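The boarding house ledger and the woman who can't stop reading it

I got to Lastilham on a bus that was twenty minutes late, and the woman I'd come to interview was already waiting at the stop, with her hood up, talking before I had both feet on the sidewalk. She wanted to know if I'd eaten. I had not. So we did most of this interview over soup, and the rest of it walking up and down the hill where the cannery workers used to live.

She has spent ten years on the people who came from the Italian coast to work the fish canneries here, mostly between 1905 and the First World War. She isn't attached to a university. She taught middle school math until she retired, and she asked me to leave her name out of this, partly because two families in town are still cross with her about something she wrote on a great-uncle (I was told the whole story and promised to keep it to myself).

"I came at it backwards," she told me. "I didn't care about immigration at all. I wanted to know who built my porch."

The porch led her to a carpenter, the carpenter led her to a boarding house called Cirillo, and Cirillo led her to a ledger. It was sitting in a county storage room in a box marked as tax receipts. The boarding house keeper, a widow, wrote down every man who slept under her roof, what he paid, what he owed, and when he left. There are 2,044 entries. My interviewee has typed up every one of them herself.

"My husband thinks I'm on page 10," she said. "I finished two years ago. I just keep going back in."

I asked what the ledger had taught her that the census hadn't. She put her spoon down for this one.

"The census makes it look like people arrived and stayed put. You get one line every ten years, and you think, okay, there he is, he's settled. But in the ledger the same man shows up in April, leaves in October, comes back the next April, skips a year, comes back with his brother. He's not settling anywhere. He's commuting across an ocean!"
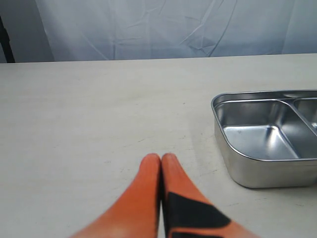
The leaving is what interests her most now. A lot of the men went home for good, and she thinks local history has been a little embarrassed by them – the plaque on the harbor wall talks about families who "made Lastilham their home," and says nothing of anyone who made some money and went back to buy a field. She has matched 200 of the boarders to villages so far, mostly through parish books and some very patient letter writing. She reads Italian slowly and writes it, she says, like a tax form.

Not everyone who left Lastilham left the country, either. When the big cannery cut its crews, a whole group moved down the coast to Sarkitport, where the work was worse but ran through the winter. You can follow them, because the widow at Cirillo wrote the new town beside the names of men who still owed her money.

"She was owed by everybody," my interviewee said, laughing. "Thank goodness. If they'd all paid up, I'd have nothing."

I wanted to hear about the women, and she sighed, and I understood it was a sore spot. The ledger lists men. The women who washed and cooked there turn up in the margins, usually as a first name and a sum. She has found four of them in other records, one of whom later ran a bakery of her own on the hill. We walked by the building. It sells phone cases now.

"I'd trade half the men for one more page about her," she said. "She was seventeen when she got off the boat. She signed her lease with an X and then by 1912 she's signing her whole name, big as anything. Who taught her? When did she have time?"

There's also the matter of the club. The men started a mutual aid society called Trotolus, which paid out if you were hurt at work and covered the funeral if it came to that. Nobody she's asked can explain the name. One theory says it was a racehorse, another that it was a joke about somebody's walk. She has stopped guessing, or says she has, though she gave me three more theories on the way back to the bus.

The society held a picnic every July with a band and a greased pole, and the dues book for it survives, badly stained. She's working through that next. I asked if she'd turn all of this into a book and she made a face.

"A book has to end somewhere. I'd rather put the list up where people can search for their grandfather, and then they can write and tell me what I got wrong. They do, too. I had a letter from a man last week, four pages, very angry about a spelling."

Was he right, I asked.

"Oh, completely," she said. "I fixed it that night."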